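Clear tape lifting off recycled cartons in cold weather
Last updated: April 10, 2019

imke_hellwig
We ship secondhand textbooks from a unit in Ollcombe. The building is unheated apart from the office. Since December the center seam on our cartons has been lifting, usually overnight, before the carrier collects. Cartons are single-wall, high recycled content, bought flat from Riltano. The tape is clear polypropylene with an acrylic adhesive, 48 mm wide, applied with a hand dispenser. Same tape all last summer with no complaints.

I went through the stack we packed in December. Out of 1,272 cartons, 600 had at least one end of the seam lifted by morning. The lifted tape has a fine layer of brown fiber on it at some ends and is completely clean at others. I would like to fix this without changing cartons, as I have a lot of them left.

zqiu
The two kinds of end are two different failures. Fiber on the adhesive means the bond was fine and the board surface let go. Clean adhesive means it never wetted out. Cold acrylic is stiff and flows slowly, so it touches the tops of the fibers and stops there. Do you know the temperature of the tape itself when you apply it? The room figure is less useful.

imke_hellwig
I don't. The tape lives on a shelf by the loading door. We keep clear rolls sorted into tubs by batch, so I can at least tell you that both kinds of end show up with every batch.
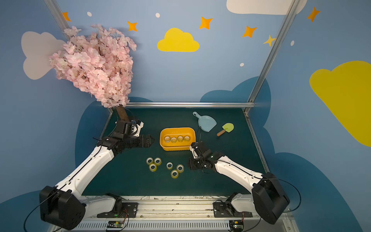
The batches were bought months apart, which makes me doubt it is a bad delivery. I can put a probe thermometer into the core of a roll overnight and report back.

gerlach_r
Change to hot melt. Acrylic on recycled board is the wrong product and no amount of thermometer work will alter that. Hot melt has high initial tack and grabs rough fiber at once. We moved over at the Dogar warehouse and the seam problem went away the same week.

yulan.li
I disagree with "wrong product." Standard hot melt grades lose tack in the cold as well, some of them faster than a decent acrylic. If the unit sits near freezing you need a cold-temperature grade of either one. Hot melt also creeps in a hot trailer in summer. Imke ships all year.

gerlach_r
We ship all year too. I have seen creep on overfilled cartons and nowhere else.

yulan.li
Is your warehouse heated?

gerlach_r
The packing area is.

yulan.li
Then your result says little about a packing area that isn't.

zqiu
Leaving the chemistry aside for a moment, there is also pressure. Hand dispensers apply the tape under tension and people skip the wipe-down. Pressure-sensitive means what it says. A stretched film is pulling back along its length from the moment it is cut, and the ends go first. Imke's lifting is at the ends.

Test I would run, one variable at a time:
Group A: packed as now.
Group B: tape warmed overnight in the office, packed as now.
Group C: cold tape, seam rubbed down firmly with a roller along the full length.
Group D: warm tape and roller.
Leave all of them in the unit overnight and check the ends.

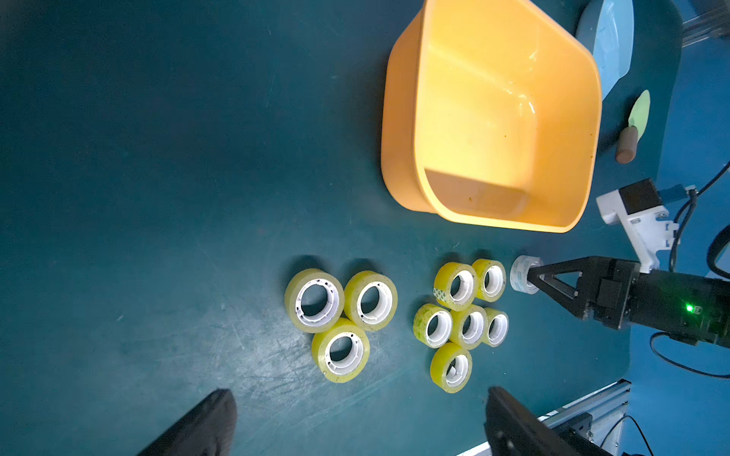

Use the same length of overhang on every carton. If one person leaves a short tab and another leaves a long one, the groups can't be compared. Keep the same packer on all four groups if you can.

jana_rothe
Adding board moisture to the list. Flat cartons kept on a concrete floor take up water from below, and the surface fibers swell and loosen. That would fit the ends with fiber on them. Put the pallets on spacers and leave a gap to the outside wall. Also check for dust on the flaps. Recycled board sheds when it is slit, and a bundle of 25 that has been dragged across a floor is worse.

imke_hellwig
The cartons are on a pallet but it is pushed against the outside wall. I will move it before the test so that it doesn't drift in the middle.

imke_hellwig
Results. Core temperature of a roll by the door was 3 °C at the start of the shift. I packed 1,000 cartons, split equally into zqiu's four groups. Group A was as bad as before. B was better, C was better than B, and D had no lifted ends at all. The few failures in C had fiber on the adhesive.

gerlach_r
One night is short. Stack them and look again after a week.

imke_hellwig
Agreed, I held back one stack from D for that. It is under load now.

yulan.li
For the fiber failures in C, try a wider tape before a different adhesive. 72 mm spreads the load over more board surface. Loltik will cut sample rolls if you ask for a part case.

jana_rothe
Or water-activated paper tape, which bonds into the fiber – but you need a dispenser with a heated tank in that building, and the cost per seam is higher.

imke_hellwig
No spare socket at the bench, so paper tape is out for now. The rolls are staying in the office overnight and each bench has a roller. I'll post the numbers for the held stack when I take it down.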